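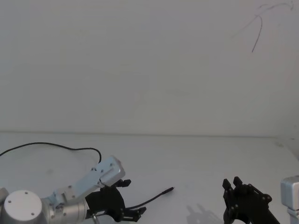
Figure 3. Two-arm station at the Gonthorpe site, with both grippers open and empty. The view is from the head camera.

4. Start-of-Session Rules for Shared Two-Arm Stations

4.1 Scope

The rules in this section apply to every station on which two arms work over the same tabletop and on which recordings are made for later use in training. They were drafted by Fabrice Poulain and Yayra Issahaku at Gonthorpe, revised after comments from the Tenodo and Ayaaba sites, and adopted in their present form on May 22, 2023. Single-arm stations are covered by the older Tundstead procedure, which is not repeated in this paper.

The rules govern three matters: the state of the arms before a recording begins, the state of the work surface, and the handling of cables. Joint speed limits and emergency stops are set by the safety plan of each site and are outside the scope of this section.

4.2 State of the arms

Each session shall begin with both grippers open and holding nothing. The operator confirms this by eye and again in the head camera view, as in Figure 3. A gripper reading from the controller is not accepted in place of the visual check. During the trial period, the controller at Tenodo reported an open gripper on several occasions when a thin piece of packing film was still held between the fingers.

The two arms need not take the same pose at the start. Early drafts called for a mirrored home pose, and this was dropped at the request of Roos Peeters, whose group found that a fixed pose made the first second of every recording nearly identical. The present rule asks only that the grippers be clearly apart and that at least part of each one be visible to the head camera. In Figure 3 the left gripper faces right across the table while the right gripper points upward, and the open table between them meets the rule. The right arm is only partly in view, and this is allowed as long as the fingers can be seen.

4.3 State of the work surface

Objects from an earlier task shall be removed before the next task is set out. Marks on the table or the wall behind it do not have to be cleaned, but they shall be entered in the station log. The dark pen or pencil-like lines at the upper right of the wall in Figure 3 are of the kind that should be logged. A mark that appears partway through a data set can be as much of a problem for later analysis as a change of lighting, and a one-line log entry is enough to trace it.

Lighting shall be left as it was found. Soft shadows from the arms are accepted. Sites may use a plain white surface or a patterned one, but shall not move between the two within a single data set.

4.4 Cables

Cable handling drew more comments than any other part of the draft. The adopted text separates cables into two classes. A fixed cable is one that remains on the station for the whole session. It may lie on the table, provided that it is flat and has enough slack for the full reach of the arm. A loose end is any cable with a connector resting on the work surface. A loose end is permitted only when it is part of the task or when it is entered in the log before the first recording.

Figure 3 shows why the two classes are needed. The thin black cable behind the left arm lies flat on the table, and its connector is not in view. The shorter black cable near the left gripper ends in a slim, plug-like tip on the open tabletop, and under the adopted text a log entry is required for it unless the task calls for it. Iddrisu Darko argued for a full ban on loose ends. The majority view was that a ban would lead operators to tuck cables under the arm base — a practice that had already damaged connectors at Ayaaba.

4.5 Compliance during the trial period

The trial period ended in December and covered 2993 sessions at the three sites. Log entries were reviewed by Rizal Ong, who found that 869 sessions lacked at least one required item. Most of these omissions concerned cables. Missing gripper checks were rare once the check had been moved to the first line of the log form.

Sites differed in how they used the form. At Gonthorpe, operators filled it in at the station, and at Tenodo it was completed at a desk after the session had ended. The adopted rule requires that the form be completed at the station, before the first recording, by the person who will run the arms. A period of 30 days was allowed for sites to change their practice, and 2 extensions were granted, both to Tenodo.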